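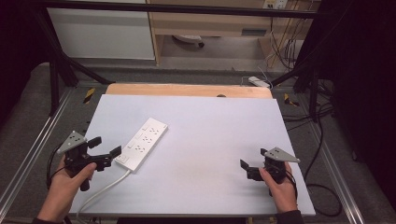 Where does the money to put on a play come from?

It comes from several places at once: people who buy tickets, people who give money, businesses that want their name seen, and grants. At many theatres the tickets on their own don't pay for everything.

Grown-ups who work in theatres say that last bit a lot. You may have heard it in a speech before the curtain went up, or seen it printed in a programme next to a form asking for a donation. When somebody tells you they are short of money and then asks you for some, it is fair to want to see the sums. So let's do some.

A made-up theatre would be too easy, so we used the accounts of a small group, the Zakico Players, who put on a family show every December at the Reto Theatre. The show we looked at was called Joo and the Weather Machine.

What came in

The Zakico Players sold 900 tickets for Joo. A ticket cost £10, the same for children and adults. That makes £9,000, which sounds like an enormous heap of money if you are used to pocket money.

Try to hold on to that feeling, because theatres and their audiences both get muddled by it. A person in the audience looks round at all the full seats, multiplies by the ticket price and thinks somebody must be getting rich. Somebody might be, at a big show in a big city that runs for years. At the Reto Theatre we had to look at the other page of the accounts.

What went out

The biggest bill was for using the theatre. The Zakico Players don't own the Reto. They hire it, and for Joo that cost £3,196. You might ask why it isn't a nice round number. The rent has bits added on: so much for each evening, so much for heating, so much for having someone from the theatre there to lock up and deal with the fire alarm.

Then there were the rights. If a living writer wrote the play, you have to pay to perform it, even if you bought the script in a shop. The script is only the words on paper. Being allowed to say them out loud in front of people who have paid is a separate thing, and it costs separately. A lot of people think this is unfair when they first hear it. Ask yourself how the writer would buy their dinner otherwise.

After that come wood, paint, cloth, the hire of some lights, posters, insurance, and the fee the ticket website takes. That last one annoys everybody. You pay £10 and the theatre group doesn't get all of it. Some websites add the fee on top, so that you pay more than the price on the poster. Others take it off the group's share, so you never notice. Either way it has gone.

Add all of this up for Joo and the show cost more than the tickets brought in. So the speech before the curtain was telling the truth, this time.

Was it bound to cost that much?

This is a better question, and the speech before the curtain doesn't usually go into it. "Tickets don't cover our costs" can be true because putting on a play is expensive. It can also be true because somebody chose an expensive way of putting on a play. The weather machine in the show had smoke, two sorts of flashing lamp and a thunder sheet that had to be brought in a van. Could they have done without the smoke? We think so. The people who made the show think the smoke was the best part. You can't settle that argument with a calculator.

It does mean that a theatre asking for help should be ready to say what the help is for. "To keep theatre alive" is too big and too woolly to check. "To pay for the hall" is something you can look up afterwards.

Who filled the gap?

For Joo there were two main answers, a sponsor and a grant.

The sponsor was a firm called Kandeck, which sells garden sheds. Kandeck gave money, and in return its name went on the posters, on the back of the programme and on a banner by the door. The programme called this "generous support". Well, perhaps. A firm pays to have its name on the side of a bus too, and we call that an advert. There is nothing wrong with an advert. You are allowed to enjoy the play and still notice that someone is trying to sell your family a shed.

Some people worry that a sponsor might want to change the play. Would a shed company mind a story in which a shed falls on somebody? We don't know of anything like that happening with Joo, and we aren't going to pretend we do. It is a good thing to wonder about all the same, especially when the sponsor is very large and the theatre is very small.

The grant was different. A grant is money given for a particular job, and you don't have to pay it back. It may come from the council, from a charity, or from a fund that was set up long ago by someone with plenty of money. You have to fill in a long form first. The form asks what you will do, who it will help and how you will show that you did it.

That sounds sensible, and mostly it is. There is a snag, though. The people who are best at filling in forms are not always the people who are best at making plays. A group with a dull idea and a well-written form can beat a group with a brilliant idea and a messy one. The people who hand out grants know this, and some of them try to put it right by visiting or having a chat before they decide. Others go by the form.

There's another thing to watch for. Grant forms often ask how many people "benefited". Suppose you came to see Joo, were bored, and went home at the interval. On the form you may still be down as someone who benefited. A number like that tells you who came through the door and nothing at all about whether they liked it.

What about the actors?

In the Zakico Players the actors aren't paid. They do it in their spare time because they enjoy it. In other theatres the actors are paid, and wages are then one of the biggest costs of all. If you are comparing two theatres, check this before you decide that one of them is wasteful. A £10 ticket with unpaid actors and a dearer ticket with paid ones might both be good value, or both bad.

Why not just charge more?

People suggest this every time. If tickets cost twice as much, the money coming in would double, wouldn't it?

It would if exactly the same people came. They wouldn't. Some families would look at the price, work out what it meant for all of them together, and stay at home. Nobody can say beforehand how many. Anyone who tells you they know for certain is guessing, though some people guess better than others because they have tried different prices before and written down what happened.

Charging less has the same trouble the other way round. Cheap tickets might fill every seat, or they might be bought by the people who were coming anyway.

Things to ask next time

If your family goes to a show and there is a bucket at the door or a form in the programme, you could ask one of these. Be polite, as the person holding the bucket has probably been on their feet all evening.

What will the money be spent on?
Can anyone see the accounts?
Are the people on stage paid?
Does the sponsor get anything for its money?

Many theatre groups in Britain are charities, and charities have to keep accounts. For a lot of them you can look these up online with a grown-up. The pages are dull to look at. Start with the two totals, what came in and what went out, and then find the biggest number on each side.

Words used on this page

Accounts: a list of the money that came in and the money that went out.
Grant: money given for a particular job, which doesn't have to be paid back.
Rights: permission to perform someone else's play.
Sponsor: a person or firm that gives money and usually gets its name shown in return.

Page last checked 26 October 2020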